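Can a robot do bench soldering in a small repair shop yet?

Asked by Sigita Žukauskas in Workshop and Tools
Viewed 2317 times

I run a two-person repair counter, mostly amplifiers, keyboards and the odd kitchen appliance. We went through 262 boards last year and nearly all of them needed a joint or two redone. My business partner came back from a trade show in August convinced that we should wait a year and buy an arm with a hand on it instead of training somebody. The seller (Rakmont) told him it would "pick up the tools you already own." I have my doubts. Has anyone seen one of these do a day of real bench work, meaning a different board every time, with old flux and bent legs and whatever else comes in the door?
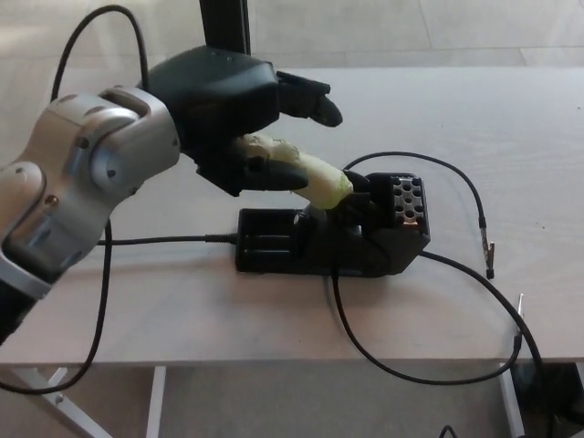 Black robot hand on the handle of an iron, with the tip end in the holder.

I'm not asking about factory lines. I know those work. I want to know about the messy kind.

3 answers

Relu Stanciu
Accepted answer

Short version: no, train the person.

Long version. Holding an iron is the easy part, and even that is harder than the sales people let on. An iron handle is made for fingers that feel when it starts to roll. If the grip is off by a few degrees, the tip is off by a lot more, because it's sitting way out in front of the hand. You and I fix that without thinking. Ask the seller what their machine does about it.

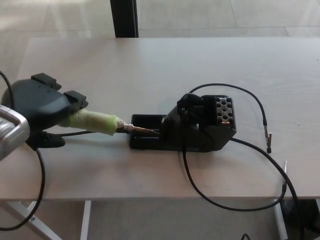

Then there's the cord. It drags on the tool, it snags on the stand, and it pulls differently depending on where it hangs off the bench. Same goes for clip leads lying on the table. I spent 20 years at a bench and still move cords out of the way all day long.

And that's before you've melted any solder. For a joint you need the iron in one hand, solder in the other, and an eye on whether the joint has flowed. On an old board you also have to decide if the pad is about to lift. I've never seen a demo get into that. They show the pickup, maybe the tip going near something, and the clip ends.

If you want to test the claim, take two of your ugliest boards to the seller and ask to watch. No edits, no engineer reaching in. Time it, and count how often a person has to step in — that number tells you what you'd be paying for.

Florin Rusu

I'd go a little easier on them than Relu. We had an Esudex soldering machine at my last job and it was great, but it was a gantry with a fixed iron and a wire feeder, same board every time. Setup for a new board took most of a morning. For your kind of work that would be useless, so I guess I agree in the end. Would look again in a few years.

Lợi Quách

get a good desoldering station and a better lamp. costs way less than a robot

Comments on the accepted answer

Sigita Žukauskas: Thanks, I'm going to pick out the boards tonight. There's a Munteanu amp here with half the traces lifted that should do nicely.

Relu Stanciu: Mean, but fair. Let us know if they agree to it.

Sigita Žukauskas: They've asked for photos of the boards first. I said no.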